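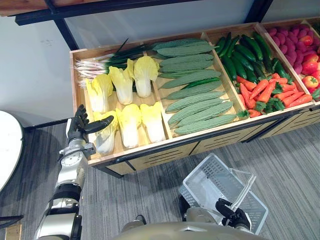 Veg bin, left end – halved napa cabbage, green onions behind.

2026-08-02
Cabbage weight loss trial, Farier store. Whole heads 1,923 g at start, 1,747 g this morning. Halves worse than I thought, outer leaves going papery at the cut. Orhun says wrap the cut face, Xuelian says mist and leave alone. Try both.
Humidity 68 on the Geddes meter, dont trust it, Billard one reads lower. Swap batteries.
Onions: trim roots or not? Ask Brenda, she did the leeks.
To do – new labels, zero the scale befor weighing, door seal still leaking.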